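Visit to the Romier paint works, 3 January 2025

The works reopened after the holiday with a public morning, and we were in the second group through the gate. Romier makes interior paints and furniture lacquers, mostly for the trade. You sign in at the lodge, leave your phone in a locker for the mixing hall and get it back on the other side.

Getting there

The 209 bus stops at the end of the lane, then it is a short walk past the Plasell warehouse. The pavement gives out before the bridge, so wear decent shoes. Parking is free but the car park was full by the time we arrived.

The mixing hall

This is the oldest part of the site. Powder goes in from a gallery above and the paint is drawn off at floor level. It is loud and ear plugs are handed out. The guide explained that white is the hardest colour to keep steady, as any trace of the previous batch shows up. The whites therefore have their own line and it is never used for anything else.

The shade library holds 746 colours, each painted on a card and kept in a drawer away from daylight. The oldest cards have yellowed and are being repainted. We were allowed to pull out two drawers – greens and greys – and could have stayed longer.

The finishing room

Lacquers are tried out on furniture here. Most of the talk was about sheen, and how a matt finish marks more easily than a satin one but hides an uneven surface better. Ersoy, who supply the hardeners, had a stand by the door with leaflets and a scratch test you could try yourself. My satin sample held up well. The matt one did not.

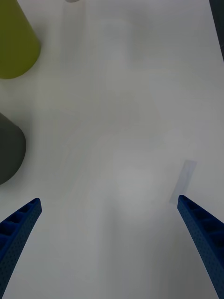 Shop and café

The shop sells ends of batches at almost half price. We bought 3 litres of an off-white called Laneta for the back bedroom. The café does soup, rolls and tea, cash only. Allow a full morning if you want to do both.

The next public morning is in September. Booking is by post or at the lodge.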